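Famo Cell Planner with the Yule kitchen pack – review after 8 weeks of use
Posted 26/11/2022

I bought Famo for one purpose. I look after a single test cell, a white arm which must work at a kitchen counter, and I wanted to prepare this cell in simulation before touching the real floor bolts. The first time we moved the real base it took us two days, and we had to move it again afterwards. So my review is from the point of view of a person who sets up one cell and keeps it running. If you plan a whole factory line, please read another review.

The license I took costs 2280 for one seat and is valid until the end of 2027. The Yule pack, with the kitchen furniture and appliances, is included in this price. The dealer in Ukbridge sent the key the same afternoon.

Installation

The installer is simple, but it does not check the graphics driver. On my older computer the program started with a gray window and no message. I updated the driver and then everything was in order. The manual mentions this on one of the last pages, and I think it should be on the first.

Setting up the arm

You place the base, then you load the joint limits. Famo has its own format for the limits, and our controller is a Jinus, so I had to export from Jinus, rename several columns and import again. After the second time I wrote a small script for it. The zero positions came in correctly except for the wrist joint, which was turned by a quarter. This is easy to see on the screen and easy to correct, but please do correct it before you teach any points. I did not, and all my taught points for the gripper were wrong.

The base placement tool is the best part of the program. You drag the base along the floor and the reach is calculated again at once. I could see that my first position was too close to the counter. The arm could reach the back of the worktop only by folding itself in a way I would not allow on the real machine. I moved the base back in small steps and saved every position under its own name. You can then compare the saved positions side by side, and this saved me much time.

Checking for collisions

The collision check works in two levels. The fast one uses boxes around every object and the exact one uses the true surface. With the fast level, the upper cabinet handles gave an alarm on nearly every path that came high. I use the fast level when I draft a path, and the exact level before I export it. The exact check of one path takes long enough to make tea.

The appliances in the Yule pack are well made. The toaster oven door is a real joint with its own limits, so you can plan a path with the door closed and another with the door open, and the check respects both. Small objects can be placed on the counter as obstacles. I use bottles, as they are tall and stand in the way. What I miss is a way to lock an object – more than once I dragged a bottle when I wanted to drag the view.

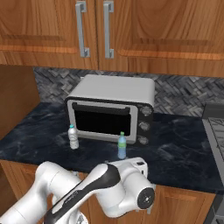
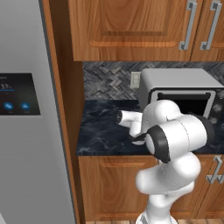 Looking after the cell file

Here I have my biggest complaint. Famo saves the arm, the furniture and the paths in one file, and if you update the Yule pack, the furniture is replaced without a question. After the last update my counter was a little lower than before. The paths still ran with no alarm, but the gripper stopped too high for the job. I now keep a copy of the file before each update and I measure the counter height again after it. The support answered me politely and said a warning is planned for December.

I would also advise you to set the joint speeds by hand. The default speeds are far higher than I would run near a counter, and they are exported together with the path.

Would I buy it again?

Yes, for this kind of work. The reach tool alone is worth a large part of the price to me, and when we moved the real base to the simulated position, we did not have to move it a second time. For somebody with a Jinus controller I would wait until the import is repaired, unless you are comfortable with a script. I can send mine to anyone who asks in the comments, but it has no instructions and it expects the columns in the order of the current version.

Rating: four out of five.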